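Chapter 7
Household Water and Its Sources

Chapter Outline
Where household water begins
Surface water and groundwater
Hard and soft water
Storage and delivery
Reading a local water report

Key Terms
aquifer, catchment, hardness, reservoir, runoff, water table

Introduction

The town of Skurkthorpe draws its water from two places. The older part of town, built along the river, is served by a reservoir in the hills to the north. The newer streets on the south side are served by wells. Residents on the two sides pay the same rate and receive the same printed notice each October, but the water that reaches their kitchens differs in taste, in mineral content, and in the way it behaves with soap. A family that moves from one side to the other will often notice the change within a day.

This chapter examines why such differences arise. It follows water from the point at which it falls as rain or snow to the point at which it enters a building, and it introduces the terms used by engineers and public health officers to describe its condition along the way. Treatment with filters and disinfectants is covered in Chapter 8 and is mentioned only briefly in the present discussion.

Surface Water and Groundwater

Water that collects in rivers, lakes, and reservoirs is called surface water. The area of land that drains into a particular river or lake is its catchment. Surface water is easy to reach and easy to measure, but it responds quickly to events on the land. Heavy rain carries soil and leaves into it as runoff, and a dry summer can lower it within weeks.

Groundwater is held below the surface, in the spaces between grains of sand and gravel or in the cracks of solid rock. A body of rock or sediment that holds enough water to supply a well is an aquifer. The upper boundary of the saturated zone is the water table. Groundwater moves slowly, and in its long contact with rock it dissolves minerals that surface water may carry only in small amounts.

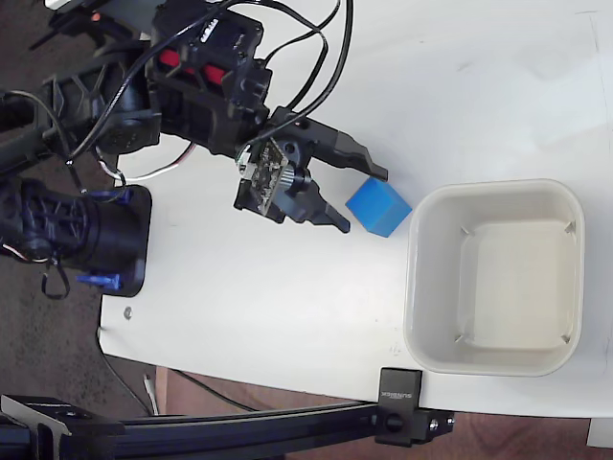 Why does well water often leave a white crust inside a kettle? Groundwater that has passed through limestone or chalk carries dissolved calcium, and when the water is heated part of that calcium comes out of solution and settles on the metal as scale.

Water with a high content of calcium and magnesium is described as hard. Hard water is generally safe to drink, and some people prefer its taste. Its main costs are practical. Soap lathers poorly in it, and heating equipment must be cleaned more often. Soft water lathers readily but may be slightly acidic, and in buildings with old metal pipes it can require closer monitoring.

Case Study: The Zornska Valley

The Zornska valley supplies 2,712 households from a single reservoir and 11 wells. A survey by Bindu Lobo and Sivaprasad Salian compared samples from both sources over a full year. The well samples changed little from season to season. The reservoir samples varied considerably, with the cloudiest water recorded after the spring thaw. The authors recommended that the valley rely more heavily on its wells in spring and allow the water table to recover during the rest of the year.

Students should keep the Zornska findings in mind while reading Section 7.1, which describes the water cycle in greater detail and explains how the yield of a well is measured.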